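Provside Residence Services
Workshop and Household Guidance
Small Parts and the Work Mat

Residents who use the shared workshop, and those who carry out minor repairs at a table in their own apartment, are asked to read this page before starting. It covers the preparation of the work surface, the handling of gears, screws and other small metal parts, and the cleaning of the mat afterward. It replaces the leaflet issued in August.

Choosing and placing the mat

A mat protects the tabletop from scratches and oil and keeps small parts from rolling. Dark gray or black is preferred for metal parts, which show up clearly against it. A pale mat is better suited to black screws and rubber washers. The mat should lie flat, with a margin of bare table on every side for tools that are not in use.

Wipe the table before laying the mat. Grit caught underneath will mark a white tabletop within one evening's work, and such marks can seldom be removed. A mat that curls at the corners may be rolled the opposite way overnight and secured with string. Books and pans should not be used as weights while work is in progress.

Mats may be borrowed from Room 325 on presentation of a residence card. The Fodor mat is the larger of the two kinds held there and is recommended for clocks, kitchen scales and hand mixers. The Skusden mat is intended for jewelry and eyeglasses.

Before taking anything apart

Unplug the appliance and remove any batteries. Clear the table of food and drink. Have a shallow dish ready for screws, a soft brush, a lint-free cloth and a pencil.

Draw a simple outline of the item on paper and lay each screw on the drawing at the place it came from. Where screws differ in length, write the length beside each one. A photograph taken before each cover is lifted is also useful, particularly where wires cross.

Wires should be labeled before they are disconnected. A narrow strip of white tape folded around the wire and marked in pencil is sufficient. Write on both halves of the fold so that the label can be read from either side.

Handling gears and discs

Gears should be lifted by the flat faces and not by the teeth. Skin leaves moisture and salt on bare metal, and fine teeth are easily bent by pliers. Plastic tweezers are available at the desk.

Set gears down flat. A gear stood on edge will roll, and one that has fallen on a hard floor must be checked for damaged teeth before it is used again. To check it, hold it under a lamp and turn it slowly. Each tooth should catch the light in the same way as the next.

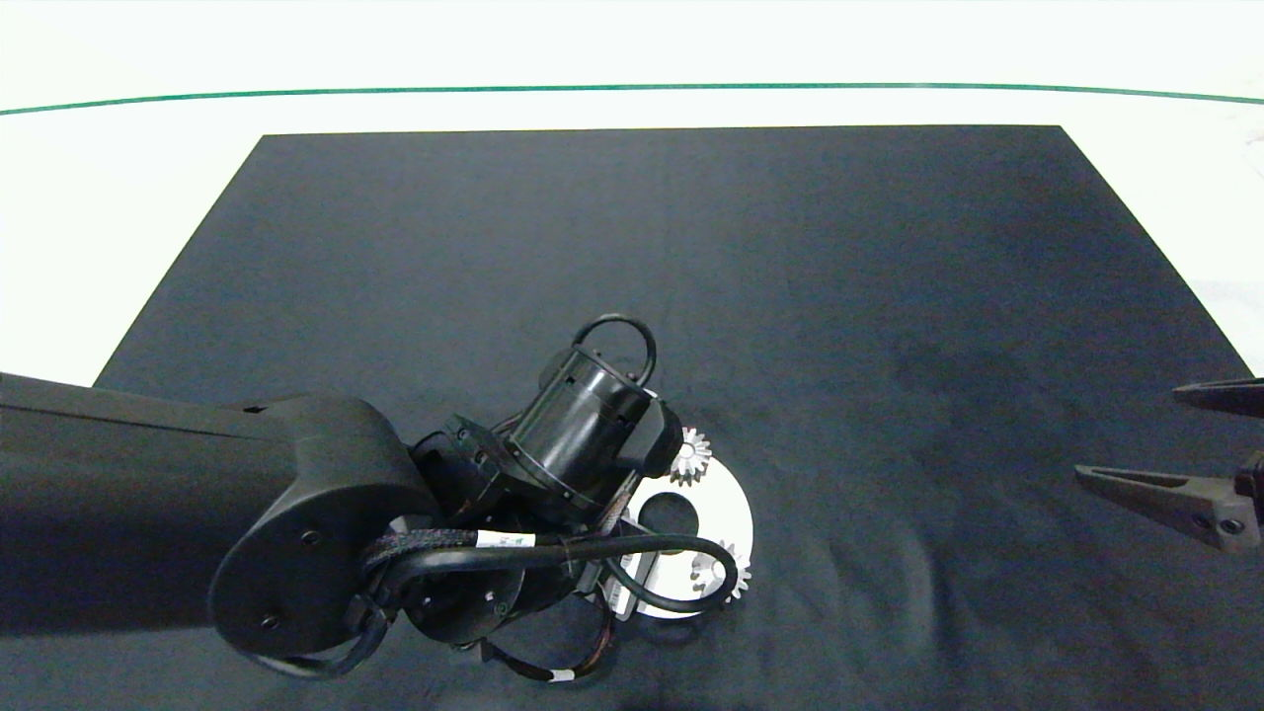
Should small metal gears be oiled before they are put away?
Store them clean and dry in a closed container, and apply a thin film of light oil only if they are plain steel and will be left for more than 3 months.

Cleaning gears and the mat

Old grease is removed with a soft brush and a little dish soap in warm water. Rinse the part, pat it dry at once and leave it on a cloth for 2 hours. Household bleach and oven cleaner must not be used on metal parts. Brass may darken slightly after washing and this does not affect its use.

Mats are to be shaken out over a sheet of newspaper, never over the sink or the floor, as lost parts are very often found at this stage. Wash the mat with a damp sponge and let it dry flat. Oil stains can be treated with a spoonful of baking soda, left for an hour and brushed off.

Storage

Keep parts from one item together. Glass jars with screw lids are suitable, as are the divided Fomeo trays sold at the front desk. Write the name of the item and the date on the lid. Parts left in the workshop without a label are moved to the shelf outside Room 509 and held there until the end of the month.

Small metal parts and button batteries are dangerous to young children and must be kept in a closed cupboard above counter height.

Questions concerning this page should be addressed in writing to Dima Yammine, Household Guidance, Provside Residence Services.

Page last reviewed 2 June 2023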